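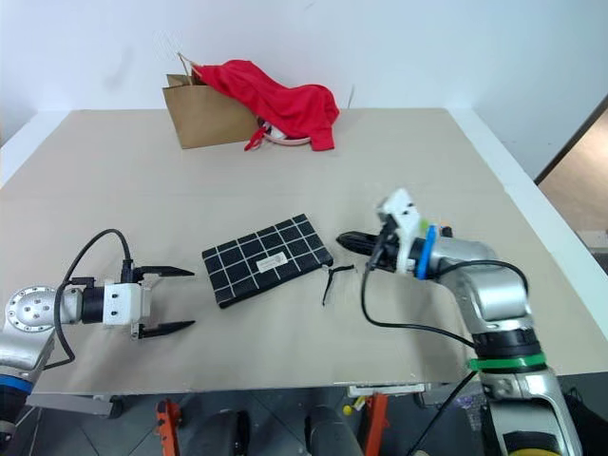
# Two-arm bench cell Wurnum: checklist before start, with comments

Form used at Prermont, April round. Cell is the bench type with left arm and right arm, one gripper on each. Mark OK, NOT OK or N/A. Comments are written by the person who makes the check, please keep them short (I know that mine are long).

## A. Power off, hands allowed inside

- [x] **A1. Emergency stop pressed and key removed.** OK. The key hangs on the hook by the door side, please put it back there and not on the cabinet.
- [x] **A2. Left arm, flange bolts.** OK. All bolts were tried by hand key, none is turning. Paint marks are still in line except one, where the paint has fallen off. I painted it new.
- [x] **A3. Right arm, flange bolts.** OK.
- [ ] **A4. Gripper cable, left arm.** NOT OK. The cable makes an arc above the arm and goes into the top of the gripper housing. The arc has the correct height, but the plug has a little play when I push it from the side. Replacement plug is ordered from Poduval. Until it comes the cell may run only at reduced speed.
- [x] **A5. Gripper cable, right arm.** OK with remark. The cable hangs lower than on the left. It must not touch the front edge of the table when the arm is folded. I moved the arm slowly by hand through the whole path and it stayed free. Check this again after each change of the cable tie.
- [x] **A6. Black fingers, both grippers.** OK. Tips are not chipped. If a tip is rounded, change both fingers of that gripper together.
- [x] **A7. Table supports.** OK. Orange brackets are tight. I pushed the table on the corner and it did not move.

## B. Power on, hands outside

- [x] **B1. Emergency stop test.** OK. Tested 2 times, one time for each button.
- [x] **B2. Both arms to start position.** OK. The right arm stops a moment before the last joint, same as in the last round. I do not think it is dangerous but I write it every time so it will not be forgotten.
- [x] **B3. Fingers open parallel.** OK for left and right.
- [ ] **B4. Grease counter.** NOT OK. The counter shows 3588 hours. Grease is planned every 1000 hours and the last entry in the book is at 2000 hours, so one greasing is missing or it was made and not written. Whoever did it, please sign in the book. If there is no signature we will make it again before the next long run.
- [x] **B5. Minimum distance between the two grippers.** OK. The limit in the program is set to 700 in the units of the controller. Do not change this number from the hand panel, it is lost after restart.

## C. Work area and test objects

- [x] **C1. Pouch.** OK. The flat black one with white grid lies in the middle, between the grippers. The zipper cord on the right side is thin, and a finger can catch it. Look where the cord is lying before you press start.
- [x] **C2. Objects at the wall.** OK with remark. Paper bag stands at the back with the handles up. The red cloth comes down over its right side and covers a part of the bowl with pink rim. For the pouch program this is allowed. For the bowl program the cloth must be taken away first.
- [x] **C3. Side borders of the table.** OK. Wipe with a damp cloth only, the strong cleaner makes the surface sticky.
- [x] **C4. Floor in front of the cell.** OK. Keep one step of free floor so that a person can reach the stop button.

## Open points

| Point | What to do | State |
|---|---|---|
| A4 | Change plug, left gripper | Waiting for Poduval |
| B2 | Ask Prurska about the short stop of the right arm | Mail is sent |
| B4 | Find the missing greasing entry | Open |

Result of this round: cell may be used at reduced speed. Full speed only after A4 is closed and this form is filled again from the beginning, also the points which were OK.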